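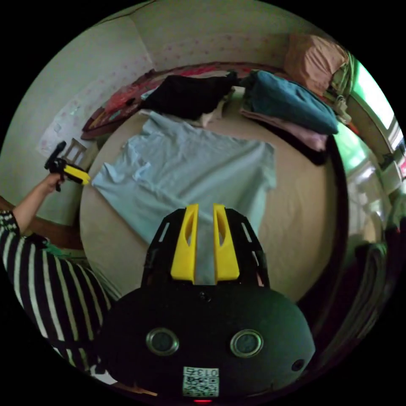 洗濯物をたたむロボットは、いつうちに来るのか

洗濯が嫌いなわけじゃないんです。洗うのは機械がやってくれるし、干すのも天気がよければむしろ楽しい。問題はそのあと! 取り込んだ服がソファに積まれ、夜になると寝る場所を確保するためにベッドから椅子へ移され、朝になるとまたベッドへ戻される。わが家の服は、引き出しにいる時間より移動中の時間のほうが長いんじゃないかと思います。

というわけで今回のテーマは「機械はもう家事ができるのか」。掃除はまあ、できますよね。うちの丸いのも毎日元気に走っていて、たまに玄関マットを食べて止まっています。食器洗いも乾燥も任せられる。それなのに、たたむ、しまう、の段になると急に人間の出番になる。この差はいったい何なのか、春からずっと気になっていたので、あちこち見たり聞いたりしてきました。

布はとにかく言うことを聞かない

最初に話を聞いたのは、家事用アームの「Zamby」を開発しているRurnettiという会社。Terkvilleの駅から坂を上がったところに開発室があって、ドアを開けると柔軟剤の匂いがします。ロボットの会社なのに!

Zambyは一本腕の据え置き型で、専用の台に服を置くとたたんでくれるという触れ込み。見せてもらったのはタオルでした。角をつまんで、持ち上げて、ぱたん。これがなかなか上手なんです。端と端がきれいに揃って、私がやるより四角い。思わず拍手してしまいました。

調子に乗って「じゃあ私が着てきたカーディガンも」とお願いしたら、開発の人がちょっと困った顔をしました。台に載せたところまではよかった。Zambyは袖をつまみ、考え、放し、またつまみ、また考え……。30分以上待って、できあがったのは、なんというか、カーディガンの塊でした。裏返った袖が一本、胴体の下に入り込んでいたのが敗因だそうです。

箱や缶なら、つかんでも形は変わりません。ところが布は触ったとたんに形が変わる。さっきまで見えていた裾が隠れて、今度は襟だと思ったところが袖口だったりする。同じTシャツでも、放り投げるたびに初めて見る形になるわけで、そりゃあ機械も考え込みます。

それから、つまむ力の話も面白かった。薄い生地を一枚だけ取りたいのに、下の一枚まで一緒についてくる。人間は指先をこすって「あ、二枚だ」と気づくけれど、硬い指にはこれが難しい。レジ袋の口を開けるときに指を湿らせるあの感じ、と言われて深くうなずきました。最近は私もあれが苦手なので、機械に親近感がわきます。

手つきは人間から習う

では、どうやって覚えさせるのか。昔は「右に何センチ、上に何センチ」と動きをひとつずつ書いていたそうですが、布相手にそれをやると日が暮れる。いまよく使われているのは、人間がお手本を見せるやり方です。

お手本といっても、素手でやるとは限りません。ロボットの指と同じような形の道具を人が手に持ち、それで家事をしてみせる。平行に並んだ黄色い指でTシャツの布をつまむ、あの手順を、ロボットの側が動きの見本として使うわけです。高価な腕を家じゅうに運ばなくていいし、よその寝室だろうと台所だろうと、人が入れる場所なら練習場になる。

私も似た道具を握らせてもらいました。感想は、鍋つかみをはめて折り紙をしている気分。握れば指が閉じる、それだけなのに、いつもの自分がどれほど手のひらや小指に頼っていたかを思い知らされます。Tシャツの肩をつまむまではいいんです。そこから半分に折ろうとすると、反対側の手がどこにいればいいのかわからない。体をひねって、ひじを上げて、結局あごで押さえようとして止められました。お手本にあごは使えないそうです。

でも、しばらくやっていると変なコツがつかめてきます。いきなり折らず、先に裾を引っぱってしわを逃がしておく。持ち上げる距離は短めに。端っこぎりぎりを狙うとすべるので、少し内側をつまむ。いま自宅で洗濯物をたたむときも、このやり方がちょっと混じるようになりました。
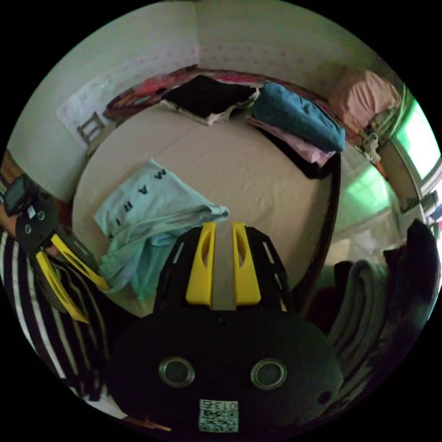

ベッドの上は工場より難しい

次に訪ねたのが、Xavierという業務用クリーニングの工場。家が無理でも工場ならとっくに自動なんでしょう、と思っていたら、答えは「ものによります」でした。

シーツやタオルはすごい速さで流れていきます。大きな機械が端をくわえて、ぴんと張って、アイロンをかけて、折って、積む。人の目では追えません。ここだけ見れば、もう未来です。ところが制服の列に来ると、人がずらりと並んで手でたたんでいる。ポケットがあり、ボタンがあり、サイズも違えば袖の長さも違う。「裏返しになってないか見て、表に戻す」という作業ひとつのために、人が立っているんですよ。

考えてみると、シーツがうまくいくのは、シーツしか来ないからなんですね。照明はいつも同じ、台の高さも同じ、来る向きもだいたい同じ。家のベッドはどうでしょう。窓から光が入る時間と入らない時間があり、枕があり、毛布があり、さっきたたんだ服の隣にまだたたんでいない服がある。

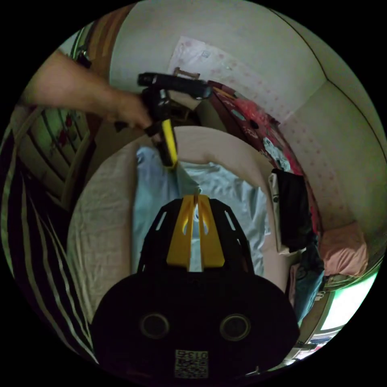
工場の人にそんな話をしたら、「うちのラインに毛布と枕が一緒に流れてきたら、全部止めます」と真顔で言われました。ですよねえ。

しかも家の場合、正解が家ごとに違います。うちはTシャツを三つ折りにして立てて入れる派ですが、実家は平積みで、上から順に着るので下のほうは何年も日の目を見ません。どちらの家に来ても文句を言われないロボットとなると、たたむ技術に加えて、その家の流儀を覚える愛想のよさまで必要になりそうです。

で、もう任せられるの?

私の採点では、タオルは合格。Tシャツは、きれいに広げて台に置いてあげれば、まあまあ合格。かごに山盛りの洗濯物をどさっと渡して「よろしく」は、まだまだ先という感じでした。そして困ったことに、私が頼みたいのはその「どさっ」なんです。広げて置くところまで自分でやるなら、あと二回折れば終わりですから。

ちなみに、たたむまでやってくれる洗濯代行も一度使ってみました。袋ひとつで3,742円。靴下まで全部ペアになって戻ってきて、引き出しを開けるたびにうっとりしましたが、毎週となるとさすがに家計が許しません。翌週からは元どおり、ベッドと椅子の往復です。

Rurnettiの開発室を出るとき、次はいつ見に来たらいいですかと聞いてみました。袖の裏返りがなんとかなったら連絡します、とのこと。あのカーディガンはもう一度持っていくつもりです。それまでは自分でたたみます。今夜の分がまだベッドに載っているので、まずはそこから。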